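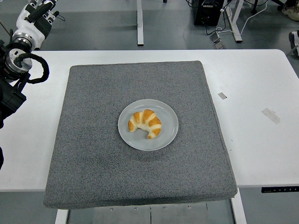
Unit 6: The grip that let go

Handout for Practical Robotics II
Instructor: Rosalie Eder
Lab: Johanna Fankhauser, Merero building, ground floor

This is my favorite unit of the whole course, so please read the handout before you come to lab! We are going to take one dull-looking fault and pull it to pieces until we know why the hand opened when it was told to stay closed.

The fault in short

In February the Dadby arm was running pick and place with a croissant and a plate. Over 157 runs, the hand released early in 9 of them. The log showed no error at all. The controller believed it was still holding something right up to the moment it opened over the plate and reported success. A fault that announces itself is easy. This one lied to us, and that makes it wonderful teaching material.

What the log gives you

Each run is one file. The columns you need are time, finger position (commanded and measured), motor current for each finger, and the state name. The states are REACH, CLOSE, LIFT, CARRY, LOWER and OPEN. In a bad run the state jumps from CARRY to OPEN and LOWER is missing. Find that jump first. Everything interesting happens just before it.

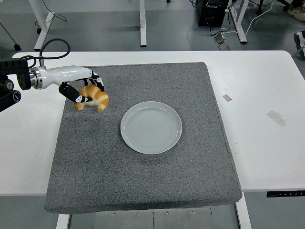 Motor current was our only sign of contact, and that is where the trouble began. The state machine treated a drop in finger current as "the object is now resting on something." With a hard block that works nicely, as the fingers push against a stiff surface and the current holds steady until the load is taken away. Now think about a croissant held in the air with the thumb under it and the other fingers curled over the top and side, and the plate still waiting on the gray pad. Pastry gives way slowly. The fingers sink in a little, the current sags, and the code reads the sag as a touchdown.

Johanna found it by plotting current against time for a good run and a bad run on the same axes. Do this yourself before you look at her plot. The two curves are so close for the first second of CARRY that you will think you opened the same file twice, and then one of them slides under the threshold (50 in the raw units of the log) and the hand opens.

The repair

Two changes went in. OPEN can now be entered only from LOWER, and LOWER has to reach its target height first. The current threshold also became a ratio of the value measured at the end of CLOSE, so a soft object gets its own baseline. We repeated the test with 71 runs and saw no early release. Is that enough runs to trust it? Bring an argument, either way. I really want to hear both.

Safety side

A dropped pastry hurts no one. The same logic on the Okura cell would have been moving a metal part, so treat the rules as if it were.

Keep your hands off the table while the arm is enabled.
Use the stop button before you reach in, even for a crumb.
Do not change the desk height during a run. The height in LOWER is measured from the arm base, and the Frei mount is calibrated for one setting only.
Write down every odd release, including the ones that land well.

For next time

Work in pairs. Pick one good file and one bad file, mark the time where they part, and write half a page on which measurement would have caught the fault sooner. Fingertip pressure is a fair answer but you must say where you would put the sensor. Hand in by December 14, 2025, on paper or through the course page. Late work goes to Johanna, and she does read it.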